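**Kollalska print rail, long version**

I bought the Kollalska in August to hang a run of small lithographs in the hallway. Most were picked up at auction by my late uncle, and none is worth enough to pay a framer 77 pounds a time. The rail is a grooved strip of oak with a steel cord and sliding clips.

Fitting it took an afternoon. The screws supplied are too short for an old plaster wall, so I used my own. Once up, it stayed level, and the clips grip mounting board well. They do not grip bare paper and will mark it if you try.

Vimala Rao, who sells prints, lent me the cheaper Toltorus rail to compare. Its cord is thinner and the clips creep down over a week or so. It would do for posters. For a signed etching by someone like Tarık Bozkurt I would pay the extra.

My main complaint is the finish on the ends - rough on one side, and it caught my sleeve twice. The instructions also give the load for the rail but leave out the load for each clip, and I had to email to get it.

Good for mounted work under glass-free display. Four out of five. 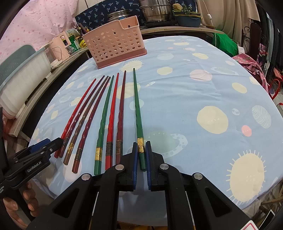
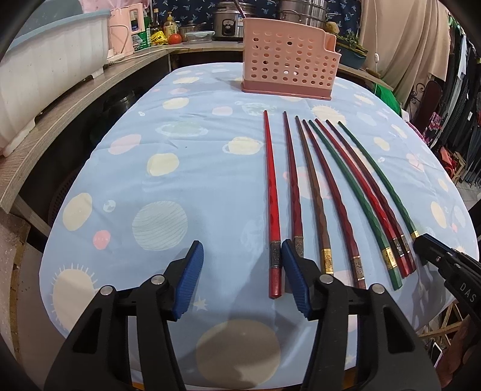 *Chopsticks side by side on a light blue tablecloth, in both photos.*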